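# The Grey Bin

Plesia, 2 Nov 2024

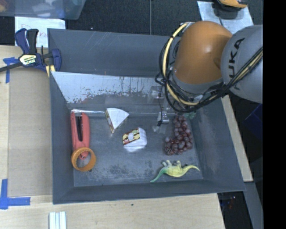 **Elfriede Bühler**
*Member of the Uvcombe Writing Circle. She writes in English, her third language.*

My uncle Eberhard left me the house, the debts of the house, and a grey bin on the table in the back room. The notary had a list with 112 lines on it. The bin was line 5. "Bin, with contents," it said, and there was no value in the column for value.

I put my coat on the chair and looked in. There were grapes, dark ones, on their stem, and two packages in the shape of wedges, which I took for cheese. Against the left side lay a red tool with two long handles, and over the end of it an orange ring. I did not know what the tool was for. My uncle would have been ashamed of me.

"Who has put in the grapes?" I asked.

Konrad Zwahlen was standing in the door with his hat in his hands. He had been the neighbour for so long that he came in without knocking, also now, when the house was mine.

"I did," he said. "He always had grapes in it. I thought that you would want to see it as it was."

"And the cheese?"

"Also me. It is not the same cheese, of course. He bought his in Zosadeck, and the shop there has closed in April."

I should explain that my uncle did not believe in cupboards. A cupboard, he said, is a place where things wait to be forgotten. What he needed for the day he put in the bin in the morning, the food and the tools together, and he carried it from room to room. In the evening it had to be empty. If something was still in it he could not sleep well. Once he woke my aunt at midnight and made her eat half of a pear with him in the kitchen.

As a child I was allowed to carry one side of the bin. The walls were already scratched then. I held the lip with both hands and walked backwards, and he told me when the step was coming.

"What was he repairing?" I asked.

"The gate. He wanted to do the gate before you came. He has asked me every week if you had written."

I had not written. I had begun a letter, and it was a good letter, and I had carried it in my bag through almost 900 kilometres of trains.

Konrad turned his hat around. It had begun to rain on the yard, very quietly, and behind him I could see the gate hanging on its one hinge.

"The man from the auction will give something for the tools," he said. "For the bin I think nothing."

"I don't sell the bin."

"No," he said. "I told him this already."

I took the red tool out. It was heavier than I had expected, and the orange ring came with it and rolled along my wrist like a bracelet. I left it there. Then I took one of the cheeses and gave it to Konrad, and he looked for a knife in his pocket and found it.

We ate standing. The grapes were a little sour and we ate them too, all of them, and put the stem on the window sill. After that I asked him to show me how one holds the tool, and we went out to the gate without our coats.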